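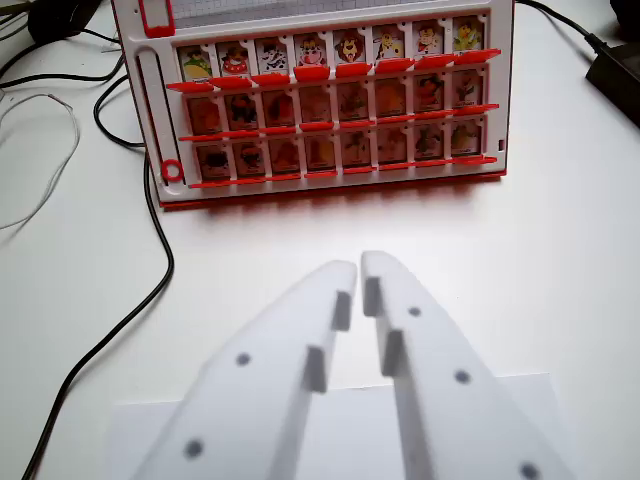
Flip-tile board upright on the bench, gripper fingers facing it. Item 3 onward refers to this station.

Felldale Robotics Club
Bench check before tile-flipping runs
Checked by: Gunhild Ravn
Date: Jan 31, 2021
Arm: Indurach (the senior team's)

Please read the comments as well as the ticks. I know they go on a bit, but most of the questions I get during a session are already answered in them somewhere, and I'd much rather you were flipping tiles than hunting for me!

1. Emergency stop pressed, released and reset
OK. Press it yourself, every time, even if the person before you swears they just did it. Hermenegildo Carrillo has moved the button to the front corner so the shorter kids can reach it without leaning over.

2. Speed limit set in the controller
OK. 145 mm/s for practice, and no faster than 300 with a mentor at the bench. I found it left on 300 when I came in, so whoever ran last, please put it back (you're not in trouble, I do it too).

3. Board upright and square to the arm
OK. The board should face the fingers straight on. Use the red base strip to line it up, it's much easier to judge than the white plastic on a white table.

4. Flaps move freely
Partly. I worked along all three rows by hand. The top row was lovely, but two in the bottom row are stiff and I've written them in the logbook. Don't let the arm force them. If a flap won't go with a light push from your own finger, leave it out of the run.

5. Fingers clean, no cracks, tabs firmly attached
OK. Give each of the raised tabs on the inner edges a gentle wiggle. We have one spare pair left in the Courtois tin and printing more takes the better part of an evening.

6. Cables clear of the arm's travel
Needs attention. There's a long black one coming round the left side of the board and a proper tangle further back, plus the thin grey wire lying loose on the tabletop. Please tie these back before the first powered move. The power adapter on the right should go underneath the bench as well, once we have a longer lead.

7. Lighting
Passed, with a grumble. The top row is bright and the lower two are quite dim, and the characters down there are hard to make out. The Brustedow team want to try a second lamp, and I've said yes as long as it's clamped and has its own outlet.

8. Hair, sleeves and lanyards tucked away
Ask everyone, mentors included.

Result: fine to run once item 6 is done. Item 4 is to be looked at again next session, and the full yearly inspection is still set for May. Initial the sheet and hang it back on the hook, please. G.R.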